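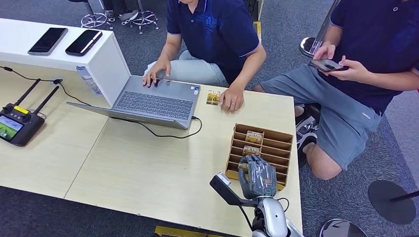 Every small workshop I know has been sold some kind of tracking system in the last few years, and most of them still can't tell you how many drill bits they own. The pitch is always the same. Put your stock in a database, log your jobs, let the dashboard tell you what to buy. I run a repair bench and a home kitchen out of the same building, so I've had the pitch for both. What follows are the tips I'd give anyone thinking of going digital with their household or shop records, and most of them cost nothing. You can do all of it with what would fit on one table: an open laptop, its charging cable and a phone or two set down on the nearest shelf.

Start with a question, on paper

Before you install anything, write down what you want to find out. "Which screws do I run out of" is a question. "Better visibility" is something a salesman says. If you can't come up with a single question that would change what you buy or when you buy it, stop there and keep your money.

Log one thing for a month

I tried logging everything once. I used an app called Cekier, which wanted a category, a location, a supplier and a photo for every item. By the end of September I had 3,812 entries, a good number of them duplicates, and I still drove to the store for sandpaper I already had in a drawer. These days I tell people to pick one item that annoys them. Coffee filters, vacuum bags, saw blades. Write down each time you open a new pack. If the habit doesn't survive a month with one item, it won't survive with a shelf full.

Be suspicious of averages

An app will tell you that you use so many pounds of flour a week. Fine, but I bake twice in December and hardly at all in July. Mared Wynne does the books for a couple of shops near mine and she looks at the biggest week and the smallest week before anything else. It's good advice for a pantry too. Buy for the season you're in.

Smart sensors: mostly no

- Freezer alarm: yes, if the freezer is in a garage or basement. A plain one that beeps is enough. Check that you can hear it from the room you sit in.
- Humidity gauge for stored lumber: yes, and read it with your own eyes.
- Connected bin scales: no. I had a set from Arnitz on trial. They weighed the bins very nicely. I could also have lifted the lids.
- Leak sensor under the sink: yes. Write the battery date on a strip of tape.
- Anything that needs its own subscription to show you a temperature: no.

Keep the file plain

One spreadsheet, one row per purchase. Date, item, how many, price, store. Don't merge cells, don't use color to mean something, and don't keep three versions with your initials at the end. Ilídio Patrício tells me a proper database would be safer, and he may be right for his shop. Mine gets opened by people with glue on their fingers.

Spell things one way. "Masking tape", "tape, masking" and "mask tape" are three products as far as a computer is concerned, and the fancy chart will be wrong without telling you so.

Back it up to something you can hold

Copy the file to a USB stick on Saturday, when you sweep up. I use two sticks and swap them. Online storage is convenient right up to the day you can't remember the password. Print the current page as well and tape it inside the cabinet door.

Predictions

The newer packages claim to forecast what you'll need. I ran Falcão's version next to my own guesses for 8 weeks, on sanding discs, wood glue and shop towels. It was better on towels. I was better on glue, as I knew I had a table to build. The software had no way of knowing that, and typing in every upcoming job so that it could know took longer than checking the bottle.

If you want a forecast for free, draw a line on the container. When the level hits the line, buy another one. Works for dish soap, rice, motor oil and wood finish (in a can, use a stick to check the depth).

Before you pay for anything

Ask how you get your records out, and ask them to show you. If the answer involves a support ticket, walk away. Ask what happens to the price after the first year. Then try it on your messiest drawer, with the person who cares least about it doing the typing. In my house that lasted 4 days.

Valter Frade wrote in to say his shop has used Lodo for its tool checkout with no trouble at all, and I believe him. He has 32 people borrowing tools. I have a hook and a pencil on a string.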